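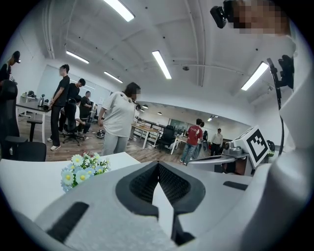 Search this site Go

Kastriot Radulović will return to television in April as the lead of Stulldale, a family drama in eight episodes. He plays a country doctor who comes home to settle his father's estate.

"I had turned down two series before this one," Mr. Radulović said. "The scripts were good, but they would have kept me away from the stage for a full season."

The series was written by Panagiotis Karagiannis, who also created the courtroom drama Tostow. According to Mr. Radulović, the casting process was long, and more than 600 actors read for the supporting roles.

Asked about his character's marriage, which ends in the opening episode, the actor declined to give details. "Viewers should meet these people in the order Panagiotis intended," he said.

Mr. Radulović confirmed that he has signed for a second season, should the network order one. He will first complete his run in the stage play Stoyanova, where evening performances begin at 7.

Contact Vovura | Copyright Vovura. All rights reserved. | Back to top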